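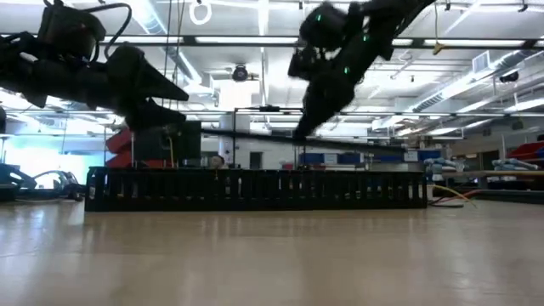
Most collaborative-workspace assessments are written for a single arm. The hazard table lists one reach envelope, one stopping distance and one emergency stop, and the reviewer signs it. Two-arm cells break that format early, as the working volume of each arm depends on where the other one is. With both grippers hanging over the same low slatted tray, the shared zone is the tray and the air above it, and it needs its own line in the assessment. The supplier's figures for either arm cannot be carried across to it.

The draft practice guide released by Pernine, the Radcombe testing consultancy, takes this as its starting point. It runs to 18 clauses, most of them short, and is meant for labs and small plants that build cells from separately purchased arms. It does not replace the machinery standards. It sets out what a site should have on paper before the standards are applied.

## Shared volume

Clause 4 requires the overlap between the arms to be drawn in plan and in elevation. Elevation is the one usually left out. Arms mounted overhead reach downward, so their paths converge near floor level, where a plan drawing shows only an outline. The guide asks for the lowest programmed point of each tool to be marked, along with the lowest point it can physically reach. The two figures often differ, and the second one governs guarding.

Speed in the overlap is capped at 500 millimetres per second with both arms enabled. A site may justify a higher value by measurement, using the heaviest tool and the worst-case pose. Calculated stopping distances are not accepted on their own.

## Indicators and stops

Status lights on an arm's housing are treated as information for the operator. They are not a safety function, and a procedure that tells staff to check the colour before reaching in does not comply. Isolation must be confirmed at the controller.

A stop on either arm has to stop both. Atinga, which integrates paired arms for parcel handling, wired its earlier cells with independent stop circuits and has been converting them since May. The firm reports 2 days of work per cell, mostly revalidation.

## Floor and cables

Clause 11 covers the ground around the cell. Cables crossing a walkway are to be ramped or moved overhead. Cables on the arm itself need enough slack for the full joint range, and the loops must be counted as part of the moving envelope. Glossy floors get a separate note: reflected overhead lighting can upset optical presence sensors, and these should be tested with the room lights at their normal setting.

Anyone working at floor level near the cell must be considered in sensor placement. A scanner set for a standing adult's legs may have its view of a crouching person blocked by low fixtures.

## Open points

Stideck, a maker of tool changers, has asked for clearer wording on grippers that hold a load after power loss. The present text says only that the load "shall remain controlled", with no duration given. Pernine expects to revise that clause before the guide leaves draft. Comments are open to any site operating a paired cell.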